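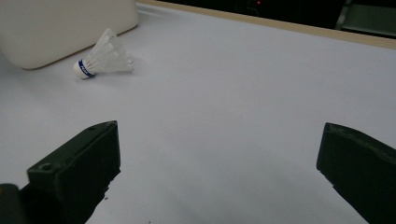
Peripheral neuropathy > Foot care and screening

Thread: Monofilament result changed between clinics, same month

remo_dalbello
Posted Jul 12, 2023
Type 2, diagnosed nine years ago. In January my GP's nurse did the 10 g monofilament on both feet and recorded normal sensation at all sites. Three weeks later the podiatrist at the Coneck clinic recorded loss at two sites on the left (first and third metatarsal heads). No injury in between, no change in medication. Which result goes in the care plan? The GP wants to keep me on annual review. The podiatrist wants every three months.

Umier
Were they the same sites? Some places test three per foot, some test 10. If the nurse only did the big toe and two others, "all sites" may not have included the third met head.

remo_dalbello
GP sheet has no diagram, only a tick. Podiatrist's has the full diagram.

S. Amato
Then you have one documented test and one tick. I'd go with the diagram. Also ask how old the filament was. They lose stiffness with repeated use and need a rest period between patients. A fatigued filament buckles at a lower force, so it makes the test harder to pass. That would push the error towards the podiatrist's result, if hers was the worn one.

Sketley
Disagree with treating it as a tie to be broken. The cost of being wrong is lopsided. If you have loss of protective sensation and get seen once a year, a blister can become an ulcer well before anyone looks. If you don't have it and get seen quarterly, you've lost a few mornings.

S. Amato
A few mornings and the gap fees. In regional areas it's also someone else's appointment. Our service has 2,193 people on the foot list and one full-time podiatrist. Reclassifying people on a single abnormal test is how the waiting time for active ulcers gets longer. Repeat it first.

Sketley
Repeat it, fine, but keep him on the shorter interval until the repeat is done.

S. Amato
No objection to that.

Loredana M
Has anyone done vibration (128 Hz tuning fork) or ankle reflexes? Monofilament on its own misses a fair bit. Callus over the met heads will also give you a false loss. Mine was "absent" at two sites until the callus was pared back, then normal the same morning.

remo_dalbello
Tuning fork at Coneck only, reduced at left big toe. There is callus on the left forefoot. Not pared before the test as far as I remember.

Loredana M
Then ask for it to be pared and both tests repeated by the same person. Pulses and toe pressures too if they haven't been done. Sensation is half the risk category.

Umier
B12 as well if you're on metformin. I was on metformin for six years before anyone ordered it. Came back at 103 pmol/L.

remo_dalbello
On metformin, over 1,000 mg a day. B12 not checked that I can find. Will ask for it with the next HbA1c.

Sketley
Ask for the podiatrist's letter to go to the GP with the diagram attached. Ours kept arriving as a one-line summary.

remo_dalbello
Booked for a repeat at Coneck, callus first, then filament and fork. GP has agreed to three-monthly until that's back. Will post the site results.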